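Station Safety Checklist, Cloth Handling, Table 2
Site: Salinas
Period: September
Follow-up to fault report 277 (left gripper did not let go of cloth at the basket)

Mark each line OK, NOT OK or OPEN. A comment is required for anything other than OK.

1. Table clear of tools, cups and loose screws before start
OK.

2. Cables secured and out of the path of hands and feet
NOT OK. Prokent's visit sheet says "cables managed." I would like to know what they think that word means. There are cables hanging at the wall and a power strip on the carpet beside the rail. Same remark as last time, same answer last time.

3. Gripper fingers open fully when the trigger is released
OPEN. Opened fully every time I tried it. It also opened fully every time before the fault, so I put no weight on that.

4. Finger surfaces free of cracks, burrs and loose inserts
OK on a look and a fingernail test. No load test was done. The Tindari manual doesn't ask for one and I think it should.

5. Basket placed within reach, cloth can be set down without leaning
OK. Nobody had to stretch. The basket does slide if you bump the rim, and a strip of grip tape would fix it.

Work at the table, cloth and basket:
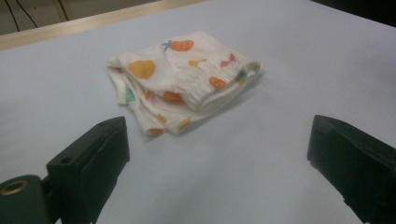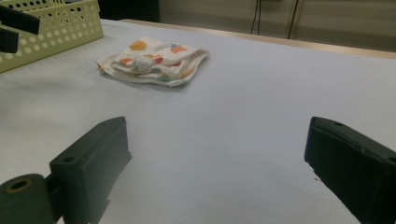
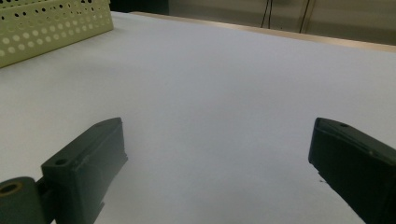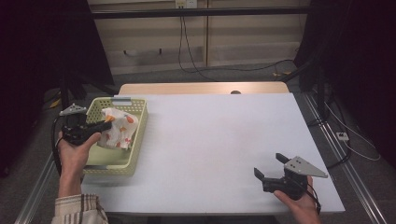
Table 2, Salinas. Printed cloth in first, second and last pictures; basket in all but the first.

6. Operator's sleeves clear of the moving parts
OPEN. The rule says "close-fitting sleeves." It gives no measurement, so two inspectors can look at the same cuff and disagree. We did.

7. Stop button within reach of both hands
NOT OK. It can be reached with both hands free. With a gripper in each hand you have to put one down first. The risk sheet scores this as low. I don't accept the score and have said so in writing.

8. Fault log complete and readable
NOT OK. The log shows 905 cycles and 7 entries under "slow release." All 7 were closed as operator error with the same sentence pasted in. Either we have very consistent operators or no one looked at the hardware. The entry that led to report 277 was closed the same way and had to be reopened.

9. Software version matches the approved list
OK. Humier supplied an update after the fault and the version number matches. Their note says the release problem is "addressed." It does not say what caused it - or what was changed.

10. Guard rails and frame tight
OK. Checked by hand, all joints.

11. Lighting adequate for the task
OK. Soft and even over the table.

12. Training records for operators on this table
OPEN. Records exist. The section on what to do when a gripper will not let go is one line long: "Release trigger and wait." Wait how long? The operator in report 277 waited, then pulled, and got a pinched thumb.

Result: table 2 may be used for cloth only. No rigid objects until items 3 and 7 are settled.

Actions
- Prokent to route and tie down all cables, and move the power strip off the floor.
- Humier to state the cause of the slow release in writing. A version number will not be taken as an answer.
- Site to move the stop button or add a foot switch.
- Site to rewrite the release instruction with a time limit and a next step.

Item 3 stays open until the cause is known, whatever the trial runs show.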